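Setting up a payslip deduction in Mokden
September
By Shanthi Bandara

4. Open Staff, choose the employee and select Deductions.
5. Enter the tax code exactly as printed on the notice, including any final letter.
6. Set the start date. Changes need up to 3 working days to reach the next pay run.
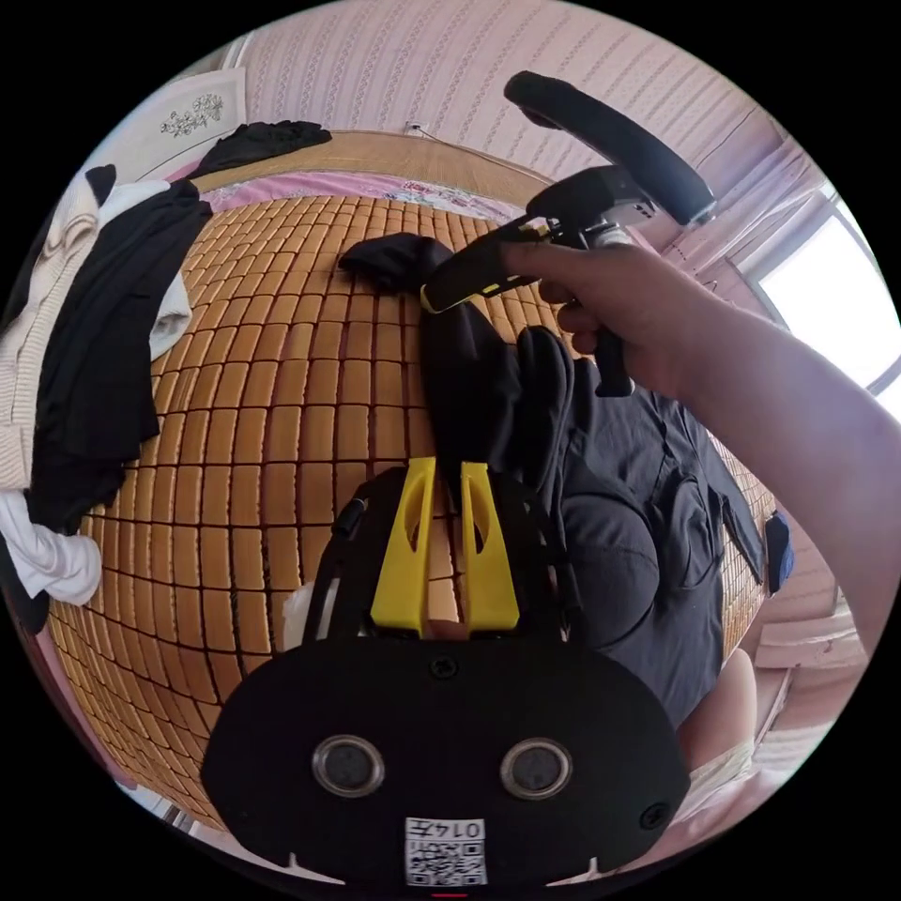 Each deduction also takes a reference, which appears on the payslip and in the year-end tax return. Keep it short and keep any zeros at the front: a label starting "014" must be entered as 014, as Mokden treats 14 as a separate record.

Caution: do not delete a deduction part-way through a tax year. Set its amount to zero.

7. Select Save, then print the summary.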